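My coffee trees have rust and I have opinions
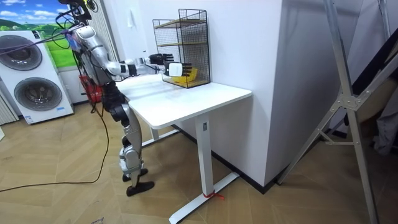
So the orange powder is back. I found it in November on the undersides of the lower leaves, over by the fence on the Bidlow side, and I knew what it was before I'd even turned the second leaf over. Coffee leaf rust. If you've never had it, congratulations, and please don't walk through my plot and then go visit your aunt's trees.

I have 245 trees, so we're talking about a very small grower here (a hobby that got out of hand, my brother calls it). Last time I lost 20 of them, mostly old ones that were already carrying too heavy a crop. This time I wanted to catch it early, so I called Themis Psarras, who buys from me and from half the growers around Ilatau, and he told me to stop picking off leaves and dropping them on the ground. Which I was doing. Ugh.

Here's where I've landed for now. Copper spray on everything, both sides of the leaf, first thing in the morning before the wind gets up. The bad leaves go in a sack and out of the plot. And I'm finally pruning the middle rows, which I'd let grow into one big damp hedge where the air never moves!

The bigger question is whether to replant. Lefteris Tsoukalas over in Mivine pulled out his old trees and put in 900 seedlings of a resistant type, and they look fantastic, I'll give him that. He says the cup is just as good. I've had the cup at his kitchen table and, well, it's fine? It's a bit flat next to my old trees. But his old trees were dead sticks by the end, so maybe flat coffee beats no coffee. I go back and forth on this every single night.

Money comes into it too. The nursery at Oyelaran wants 232 for a tray, plus the drive, and then you wait about three years before you see a real crop. And resistant doesn't mean resistant forever, either. The rust changes, and a type that held up for years can start showing spots.

For now I'm going to try one short row of the new ones at the bottom of the slope, where it's wettest and the old trees always get hit first. If you've grown them next to older types, tell me how they did in a rainy year. I'd love to hear about the taste as well, especially if you roast your own.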